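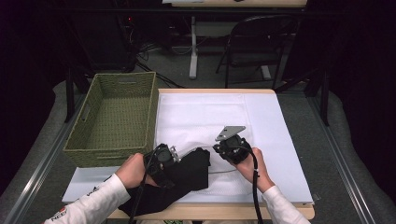
Figure 1. Bimanual cloth handling with the hand-held grippers on the white board.

3. Gripper Comparison

3.1 Setup
Two jaw sets were compared on the same pair of hand-held grippers: the Flonura set, with rounded tips, and the Dritier set, with flat tips. Both grippers are cabled to a Rotich controller, which logs jaw opening and motor current at 500 Hz. The task was to pick up a bunched black cloth, spread it on the board, fold it twice and place it in the basket. One operator performed all trials at the Trallstead lab so that differences in technique would not enter the comparison.

3.2 Procedure
A trial ended when the cloth was in the basket or after a third dropped grasp. Jaw force was limited in software to the same value for both sets. We recorded 249 trials. Of these, 7 were discarded due to gaps in the controller log longer than 1,000 ms.

3.3 Observations
The Flonura tips held a single layer of cloth more reliably but often picked up the layer below it during the second fold. The Dritier tips separated layers better and slipped more when the cloth was pulled sideways. Closing time did not differ between sets.

Cable drag affected both sets. With the cables running down past the hands, wrist rotation was limited near the front edge of the table, and the operator tended to turn the cloth instead of the gripper. Motor current showed a small offset in these segments, which we did not correct.

3.4 Open Items
Repeat the sideways pull test with a rubber pad on the Dritier tips. Measure the current offset with the jaws empty. Trials with a second operator are planned for March.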